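Packing and Presentation Assistant, Bardale

Adeleke Home Storage is looking for a part-time assistant to join the packing room at our Bardale unit. We sell baskets, trays and boxes for the home, and every order is checked, tagged and wrapped by hand before it goes out. The post is for 15 hours a week, worked over mornings, and is open to people with no previous packing experience.

You would be working with Omolara Isah, who runs the packing room, and one other assistant. Duties include unpacking deliveries, checking goods for broken strands or loose ends, attaching labels, wrapping, and keeping the benches clear. You will also set pieces out for our online shop when new lines arrive.

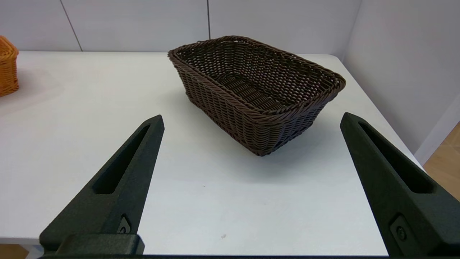

Baskets make up most of our orders and you will handle them all day. New staff start on the open rectangular ones. With a dark brown weave like this one, faults are harder to spot, so you need to run a hand along the twisted rim and look at the floor of the basket as well as the sides. Pieces with rounded corners are wrapped from the base upwards. Good eyesight (with glasses if needed) and a careful touch matter more to us than speed.

The post involves standing for long periods and some light lifting. Training is given over the first 2 weeks and is paid at the full rate. Parking is free and there is a staff kitchen.

To apply, send a CV and a short covering letter to Funmilayo Yusuf, Adeleke Home Storage, Unit 54, Bardale, quoting reference 777. Interviews will be held in Bardale and the successful applicant will start in August.

Posted 2 Jun 2025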